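Plosex Home | Columns | Bench Notes | Letters | Archive

Let the Fork Be Hard

Mar 31, 2018

I love table-setting robots. I love them the way other people love vintage motorcycles, meaning I will happily spend a weekend listening to one grind. So please read what follows as the complaint of a fan. I think we're learning the wrong lesson from the fork failures, and I think the fix everybody is reaching for is a bad one! 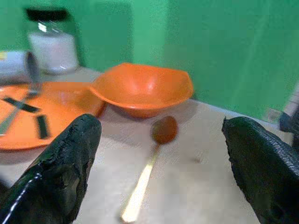
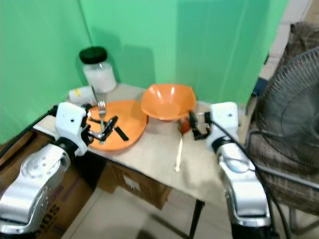
Orange plate, orange bowl, and a jar with a black lid, on the same table in both views.

The fault goes like this. Kaltwood, the small lab whose two-arm setup I've been following since November, had a run of 2,334 tries at moving cutlery on and off a plate. Most went well. Then the log turned up 64 tries where the arm reported a good grip, began its move, and lost the fork partway. On a few of those the fork swung around in the fingers first, tines out, and the arm carried on as if all was fine. The controller had one question to answer (are the fingers closed on something?) and it kept answering yes.

I read through that log twice and I was thrilled, I'll admit it. A failure that repeats is a gift. You can poke at it. Thin metal handle, soft fingers, a plate with a raised rim, and a fork that can pivot about the pinch point like a seesaw. Anybody who has tried to lift a fork by the very end of the handle with two fingertips knows the feeling.

What did people want to do about it? Squeeze harder. The first patch raised the grip force by 80 percent, and the drops went down, and there was much cheering on the mailing list. But look at what that buys. A fork that used to fall onto a plate from a few inches up now stays in the hand, clamped at whatever angle it happened to land in, and goes wherever the arm goes. A dropped fork makes a noise and ends the try. A badly held fork travels. If I'm the one reaching over the table to straighten a bowl, I know which of those I'd sooner have near my wrist.

The second idea was worse: switch to plastic cutlery for all the tests. Sure, mix it in, plastic spoons are slippery little things and good practice. But take the metal away and the numbers get prettier while the robot learns nothing about the drawer in my kitchen.

My own pick is the boring one, and I'm excited about it anyway. Check the angle after the grasp. One look, before the lift goes past a hand's height, and if the fork has turned more than it should, put it down and start over. The team that writes the Amrani controller tried this on a spare arm and reported that the check adds 400 milliseconds per grasp. That's nothing! I take longer than that to find my own fork.

And log the near misses, please. Right now a try where the fork rotated but still made it to the plate counts as a success, same as a clean one. Those are the tries I most want to read. An old shop I worked in had a word for this, Pridedness, which was what you wrote on the whiteboard when a machine passed its test and you knew it shouldn't have. It got written up there a lot, often next to my initials.

None of this makes me less keen. Two arms working over one small table, with a jar and a bowl to keep clear of, is a wonderful problem and I'd watch it all day. I'd just like the stop button on my side of the table, and a controller that knows which way the tines are pointing.

Contact the editors | Copyright 2018 Plosex | Back to top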